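Nikance's clothing swap runs out of table

The clothing swap in Nikance took in 628 garments before opening on 23/06/2025, which is an impressive number for a town where everyone claims to have nothing to wear.

Organizer Radomír Sýkora had asked for items to arrive folded. By his own count, 108 did. The rest came in bags, in armfuls and, in one case, in a saucepan - the saucepan was also up for swap.

Sorting took 14 evenings. "You fold one shirt and three more show up," said Igor Vávra, who donated two sweaters and went home with nine.

Nearly 200 pieces are still looking for an owner and will go on to the sister swap in Goven. The next Nikance swap is planned for October, when Sýkora expects to see most of the same sweaters again.

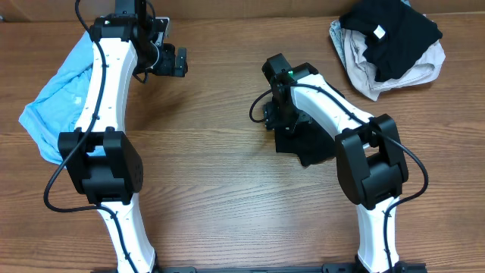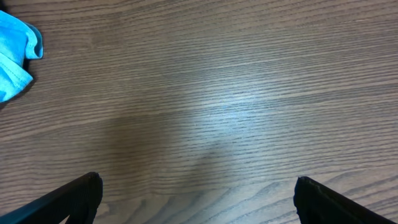
Light blue cloth on the sorting table, still unfolded.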